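Search this site Search Go
3 min read

How to Untangle a Knot of Earphones and Cables

I love this job. Give me a drawer full of knotted white cords and a cup of coffee and I'm happy until lunch! If you usually yank at the ends and hope, try it my way once.

Clear yourself a patch of table first. A light, smooth top is great because the cords slide over it easily, and a plain wall behind it keeps your eyes on the work.

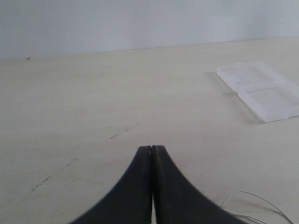 Wipe the crumbs off and have 2 twist ties ready for when you're done. I like the soft Jivent ones, but bread bag ties work fine too.

Step 1. Find the plugs. Every tangle has ends, and a plug is the easiest one to spot. Pull each one a little way out of the bundle.

Step 2. Lift the whole thing and let it hang. This is my favorite part! Gravity opens up the loops, and you can see which cord crosses over which. Give it a gentle shake, hold it up over the floor, and look for the lumpy bits, like an inline remote or a splitter, where loops love to catch.
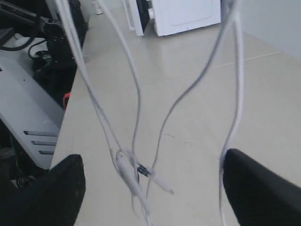
Step 3. Work from one plug back toward the middle. Push the loops wider with your fingertips and feed the plug through (never pull a knot tight to "see where it goes"). If you get stuck, switch to another end.

Step 4. Lay each freed cord straight on the table for a minute, then wind it loosely around 4 fingers and tie it.

My worst one ever was a Wonomel pair wrapped up with two chargers. It took 50 minutes on a Wednesday night and I was so pleased with myself that I did the kitchen drawer next.

Search this site Search Go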